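Section 4. Shelf tasks on the two-arm tabletop cell

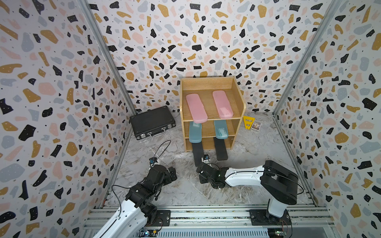

Setup notes by the Cultureck bench desk | Applies to: Drondlow two-arm kit, sold by Morkodmont | Revised August

Read this section alongside the printed Morkodmont guide, which covers the same ground in two pages and leaves out most of what went wrong for us. We paid 1,850 for the kit and 220 for the shelf task add-on. Where our numbers disagree with the vendor's, ours come from the bench.

The sales page calls the shelf task "ready on day one." Set aside a full day for it, and longer if you have never leveled a tabletop.

4.1 Before you start

You need a finished frame (Section 2), both arms homed (Section 3), and a three-tier shelf with a raised back. We use a small wooden one. You also need six long cases in three colors, two of each. Ours are pink for the top tier, teal-blue for the middle and black for the bottom. The pink and blue ones have rounded ends; the black ones are more rectangular, and that turns out to matter in 4.4.

CAUTION: Cut power to both arms before you reach into the cell. The software pause button holds the arms in place but leaves the motors live. The vendor guide calls this "safe to approach." We don't agree.

4.2 Placing the shelf

1. Slide the shelf to the back wall of the cell, open side toward the arms.

2. Check that it does not rock. If it does, shim it at the rear. Shims at the front tip the tiers back and the cases creep away from the grippers over a long run.

3. With power still off, move each arm by hand to the front of the shelf at all three heights. If an arm can't reach the bottom tier without its elbow going past the side rail, bring the shelf forward a little and try again.

4. Fix the shelf down. The add-on comes with putty pads for this. They let go on our tabletop by the second afternoon, and we went over to double-sided mounting tape.

NOTE: The printed wall panels are sold as a help to the cameras ("rich visual texture for reliable scene reading"). We ran the shelf task with them and with plain white board and could not find a difference we would put our name to. They come with the kit, so use them, but don't buy the extra set.

4.3 Loading the cases

1. Start at the bottom. Put the two black cases on the lowest tier, side by side, with the near ends sticking well out over the tabletop.

2. Load the two blue cases on the middle tier. Keep each one above the black case below it, so that you are building two columns.

3. Load the pink cases on top.

4. Leave some variation. The cases do not have to line up at the front, and a slight tilt is fine. In our picture the left pink case projects past its tier and the right one sits farther back. The vendor's demo videos show every case squared up, and a routine tuned on that kind of loading fell over as soon as we loaded the shelf the way a person would.

5. Look at the labels. If you have put labels on the cases, decide now whether the near end or the far end carries them and write it down. Ours are mixed, and we have regretted it.

NOTE: The software has a "shuffle tiers" option that asks you to mix the colors. Leave it off until the fixed order works.

4.4 First pick, right arm

1. Power up and choose Shelf > Single Pick > Right.

2. Set the speed to 15. The default is higher, and the manual says the default is suitable for "all rigid objects."

3. Bring the gripper down in front of the shelf, next to the near end of the left black case. Stop short of touching it.

4. Watch the cable at the elbow. It should curve out freely and stay off the housing as the joint turns. If it pulls tight, go back to Section 3 and give it more slack.

5. Close the gripper on the near end of the case and pull straight back. Don't lift until the case is clear of the shelf.

The black cases have flat sides and came out well for us. The rounded ones are another story. The add-on sheet claims the stock fingertips handle "any profile," and with a rounded end they squeeze the case forward about as often as they hold it. We fitted Sutcliffe rubber tips, sold separately, and set the grip force to 7. Slipping became rare. It did not stop.

CAUTION: Do not run the top tier with the arm reaching over the side panel. The planner will offer you that path. Reject it and approach from the front.

4.5 First pick, left arm

Repeat 4.4 with Shelf > Single Pick > Left. Keep an eye on the thin wire that rises in a loop from the sensor module at the gripper. It will catch on anything tall left at that side of the table, and the software has no idea it exists.

Things you leave on the tabletop count as obstacles only if you enter them by hand. We keep a hard-sided case with a carrying handle at the rear left, and a couple of small items at the rear right, and all of them had to be typed in as boxes. The product page says "automatic workspace awareness." We have asked Morkodmont what that covers and are waiting to hear.

4.6 Both arms together

1. Choose Shelf > Paired. Leave the speed where it was.

2. Give the left arm the left column and the right arm the right column. Crossing over is allowed in the menu. We would hold off.

3. Run one tier at a time, top first, and stop after each.

4. If the arms freeze facing each other in front of the shelf, don't press Resume. Press Retract Left, wait, then Retract Right. Resume sends both back along the same path and they freeze again.

NOTE: "Paired mode doubles throughput" is the claim on the box. The arms spend a good part of each run waiting for one another — watch one full run and you will see it. We saw a gain, well short of double.

4.7 Cleaning up

Power down and wipe the tabletop. Brush out the grooves in the front rails, where grit collects and works its way toward the slotted panel below. Keep liquids well away from the electronics at the bottom edge.

Check the screws on both mounting plates at the end of every day for the first week. The right-hand plate worked loose on us before the left did.

For label reading and color sorting, see Section 5. Sort out the lighting first.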